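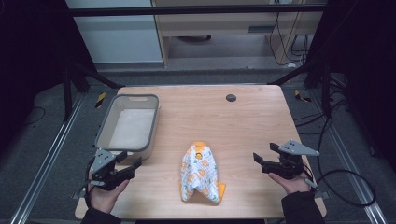
Svenja Kuster runs product engineering at Skoreo, which sells a pair of hand-held grippers under the name Skidirik. The kit is aimed at groups that want to record manipulation tasks by hand and train a robot on the recordings later. She spoke with us one morning in March, between calibration runs.

The first question was why the operator squeezes a lever when a motor and a button would do. "Force," Kuster said. "With a lever, the person feels the load in the fingers. On soft goods that changes how they grasp. With a button they close all the way every time, and the policy learns to close all the way every time."

Soft goods account for most of the inquiries she gets. Oven mitts, towels, children's clothing and quilted items are common requests, usually with a bin as the destination. Kuster said quilting is harder than it looks. "The layers slide against each other. You pinch the top one, lift, and the filling and the backing stay where they were. Operators learn to take a deeper bite after a day or so."

Each unit weighs 242 grams without the mounting plate. Calum Rennie, who handled the mechanical design, would like it lower. "The plate is drilled in a grid so customers can bolt on what they want," he said. "They bolt on a lot. By the second hour the wrist notices." Skoreo suggests sessions of 18 minutes with a break between them. Rennie said two customers ignore this and have asked for a lighter plate.

The finger pads are replaceable and ship in one hardness. Asked about wear, Rennie said the inner edge goes first, mainly on rough fabric. A second hardness has been tested and is not on the price list.

Hiu-tung Yip leads a small group at Flestell that has used the kit on household sorting tasks. Her review was mixed. "Setup was fast. The levers are consistent from left to right, so we swap operators without retraining them. The documentation on time sync is thin. We lost most of an afternoon to an offset that turned out to be a setting on page 165 of the manual." Kuster said the setting has been moved to the quick start sheet.

Yip also wanted a better answer on cables. Her group routes everything down one side of the frame and still finds loops on the floor at the end of a shift. Skoreo sells clips for this, separately. "They should be in the box," Yip said. Kuster did not commit to that.

A left-hand unit can be ordered alone. Spare pads and levers ship from stock, and plates are made to order.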